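2/12/19

Up far too late again, but I finally watched the last reel of the Jostano pictures and I have to get it down before I sleep. I am so happy! Three months of hunting and it was worth every evening.

For my own record, since I'll forget: The Jostano company made its serials in Drondarthorpe, in a converted tram shed, and Khanyisile Moodley was in nearly all of them. She started as a hat model. Someone saw her in a shop window demonstration, walking up and down in a feathered thing, and asked whether she could ride a horse. She said yes. She could not. She told that story in every interview she ever gave and it gets a little better each time (in the last one the horse has bitten the director).

What I hadn't understood until tonight is how good she was when she wasn't talking. I'd only known her from The Lamplighter's Niece, where they gave her pages and pages of speeches, and she's fine in it, she's charming, but in this one she spends the whole fourth episode waiting in a train station and I couldn't look away. She takes her gloves off. She puts them back on. There's a moment when the stationmaster tells her the line is closed and she just nods, very slowly, as if he'd said something kind. I ran that bit back over and over. I think I clapped.

The serial has 6 episodes and I had only ever seen five, and the missing one was the train station. Imagine! All these years I thought she simply turned up at the coast for no reason and I put it down to bad writing.

Filipa Morais called at dinnertime and I made her listen to me describe the whole thing while my soup went cold. She is much more of a Naidoo person. She thinks Naidoo had the better face and the better scripts and that Moodley got by on her voice, and I said well, go and watch episode four, there's barely any voice in it. She's coming over to see it. She also reminded me that the two of them were only ever in one picture together, the comedy about the boarding house, and that they share exactly one staircase. One goes up, one comes down. I'd forgotten that completely and now I want to see it again right away.

Wrote up the filmography properly after that. I'd been keeping it on the backs of envelopes. It comes to 42 titles if I count the shorts, and I do count the shorts, because two of them are wonderful. I still can't place the one called Jolby. It's listed in the studio yearbook with her name second, and then it isn't mentioned anywhere again. It may have been retitled. It may be a man's name, or a town, or a dog. I love not knowing, a bit, though I'd love knowing more.

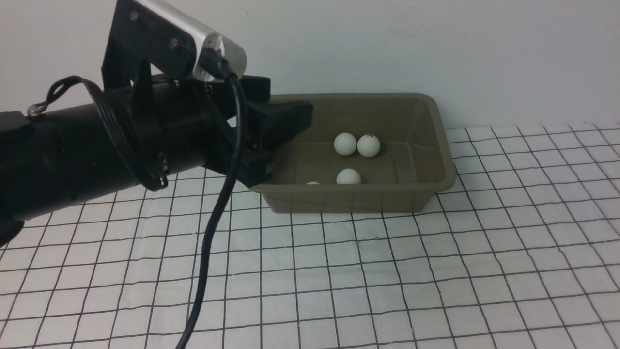

White ping-pong balls in the tub, on the grid.

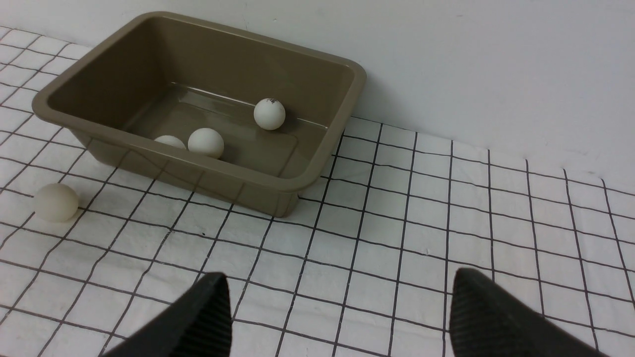

Things I want to remember about episode four

The coat. It's the same coat she wears in the boarding house comedy, I'm certain of it, with the collar changed. They must have kept a rack of things at the tram shed and gone around and around with it.

The boy selling oranges, who gets no credit. He has one line and he says it straight to her shoes. I'd give a lot to know who he was.

The music, which is only a piano and drops out for the gloves. I didn't notice it had gone until it came back. Must ask Filipa if she hears it the same way, she has a much better ear than I do.

The clock says ten past four in every single shot, for what must be a whole night of waiting. I refuse to be bothered by this.

Her hands. I keep coming back to her hands. She'd worked with pins and hatboxes for years by then and she handles a pair of gloves like someone who knows what they cost.

Then there's the ending, when the train does come after all and she doesn't get up right away. You can see her decide. I had such a lump in my throat, and I've been watching these things since I was nine.

After she left Jostano she did radio for a while, then married a dentist, then went back on the stage in her sixties and apparently had a marvelous time. Two daughters and a son. One of the daughters painted sets. I've got a program from that last stage run, number 1002 stamped on the cover, which I bought in October for less than the postage, and there's a photograph of her in it laughing at something off to the side. It's my favorite picture of her. I've propped it up against the lamp.

Tomorrow: write back to the man with the yearbook and ask if he'd check the following year for Jolby. Copy out the cast of the boarding house picture for Filipa. Find the good headphones. And I want to go back to episode one now that I know what's coming, because there's a scene right at the start with a timetable in it, and I have a feeling she's already looking at the closed line.

It's nearly two. I'm going to watch the gloves once more and then bed.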